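Still waiting on the robot butler

Every January someone tells me this is the year a machine does my tidying. I'd settle for one that clears a desk.

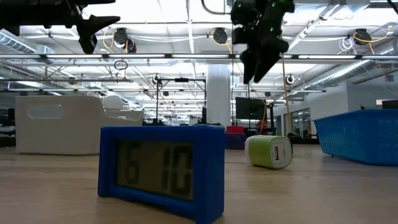 What clearing a desk takes
A charger on its side, a clock, a bin, a basket. My nephew manages that for a cookie. Dralleck wants 1050 dollars for a kit and I still pick up my own socks.
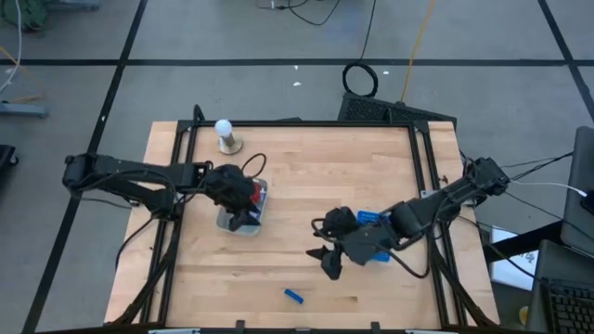

I've kept house for 11 years and small stuff is what eats the evening. Lids, plugs, odd screws. Getting a gripper down into a little clear container is fine, but show me it 97 times running, on my messy counter.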